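June 2018

Mistow's shared kitchen is open again, and I went to see it

So the kitchen at the Mistow community hall is back in business, and I have to say I'm pretty happy about it! If you've rented the hall at any point since December you'll remember how it went. You brought everything in coolers, you filled the kettle from the tap in the hallway, and you took your dirty plates home in a box on the back seat. I did a whole birthday lunch that way and I wouldn't wish it on anyone.

The trouble started with a leak under the old floor. The hall closed off the kitchen to fix it, and then the repair got bigger, the way these things do. Stornent, the builders from over by the feed store, took up the floor and ended up replacing most of the plumbing along with it. They told me they'd hoped to be done by spring, but one order of pipe fittings came in wrong and had to go back (twice).

The supper club was hit hardest, I think. They cook on the first Thursday-night slot they can get, and for months they were squeezed into the church basement on Latuheru Street with 3 hot plates and one very tired extension cord. They kept going, though, and they still managed to raise $500 toward the work with a chili night in there. I went. The chili was great and the line was out the door.

Booking works the way it used to, with a couple of changes. The kitchen now comes with the main hall at no extra charge if you book a half day or longer. If you only want the kitchen, you can have it in blocks of three hours, and you'll need to pick up the key from the Wirkis hardware store before they close. The hall seats 118 people, same as before, so please don't plan on squeezing in a few more - the fire marshal was very clear on that.

I stopped in last week to drop off a stack of baking sheets I'd been storing in my garage all this time. It's good to have them out of there. I can get to my bike again.

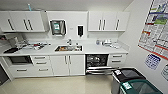
White cabinets and a long white countertop in the kitchen.

There's an open house coming up with coffee and pie, and the supper club is already signing people up for its first dinner back at the hall. The sheet is on the board by the front door. I put my name down for potato salad, so if you were thinking of bringing that, maybe go for beans - or bring it anyway, we've never had any left over.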